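Can a robot arm wipe the bench yet?

I have worked in and around small kitchens and workshops for most of my life, and the job I like least in either place is wiping down. It isn't hard. It comes back every time somebody makes a cup of tea. So when people tell me the machines are nearly ready to take over the chores, wiping down is the one I ask about.

The short answer is not yet, at least not with the sort of arm an ordinary person can afford. The longer answer takes in a few things I had wrong.

I'll leave the big industrial arms out of it. Dresivero, the bakery equipment place out past Stullcombe, has one that lifts trays off a rack all day and does it well. It also lives in a cage and the trays never move from where it expects them. A kitchen bench is a different sort of job. The mug is in a new spot every morning, something has rolled out from somewhere, and there are crumbs.

The small arms are the interesting ones for home use. They're 3D-printed plastic with hobby servos at the joints, and you can put one together for less than $500 if you already have a printer, or know someone at the library who'll let you use theirs. A small black mat or board with a mug and a bit of clutter on it is a fair stand-in for a bench.
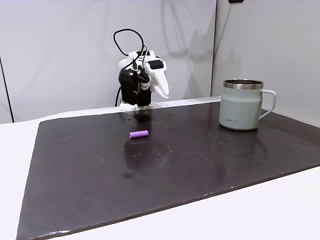 Minska wrote in after my last post on this to say that I was being too generous, and that a dishcloth costs two dollars and has never needed a firmware update. Fair enough. The same comment went on to argue that the arm would only be worth having if it could be left alone to get on with it, and that anything you have to stand over has saved you no time at all.

I agree with the second part. The test I use now is whether I could go and hang out the washing while the job was being done. My dishwasher passes. The robot vacuum passes most days, if the cords are off the floor. No small arm I've come across passes.

There are two separate problems. The first is picking things up and putting them somewhere else. A mug with a handle is fairly kind to a two-jawed gripper, as there's an edge to go for. A wet bench is less kind. Shiny surfaces throw glare, and a camera can have a hard time telling a puddle from a reflection. Anyone who has missed a patch of water under a kitchen light and put their elbow in it will have some sympathy.

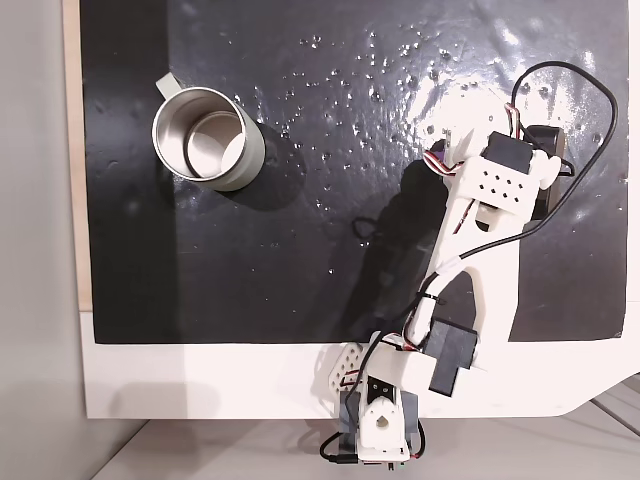 The second problem is the wiping. A cloth is floppy and changes shape each time you pick it up. You need steady pressure, but not so much that the servos stall, and you need to know when to stop. I timed myself on our own bench at home and a proper wipe took 45 seconds, including shifting the kettle. I did it without thinking about any of it, and I suspect that's why I underrated the job for so long.

Kemppainen, a hobby project I've followed since June, posted its own results for clearing small objects off a flat surface. It made 228 attempts and published the lot, including the bad ones, with notes on what went wrong. Most of the failures were dull. The jaw came down slightly off, or the object rolled. Small round things are a nuisance because they move as soon as you touch them.
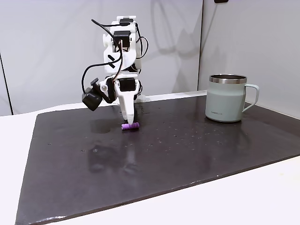
The gripper jaw down at the small purple cylinder, with the mug still on the board.

What I took from those notes is that the arm doesn't need to be strong. It needs to notice that it has missed and have another go. A toddler does this with peas. A lot of the software is only starting to.

On the shop floor I'd be a bit more hopeful. In our workshop there is a drip tray under the drill press that wants emptying and wiping every afternoon, and it's bolted down, so at least it stays in the same place. If I were going to trust an arm with anything I'd start there. I'd give it a sponge block instead of a cloth, and I wouldn't mind if it took 15 minutes, as long as it did it after we'd locked up.

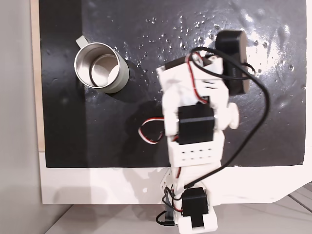 Cables are the other thing I'd want sorted out before I had one near a sink. Long loops are fine on a test board, but in a kitchen they'd catch on the tap or drag through the butter. Waterproofing too. Hobby servos aren't made for splashes, and a bench that needs wiping is usually a bench with water on it.

I'll have another look at all this next winter. In the meantime the dishcloth is on its hook and it's my turn tonight.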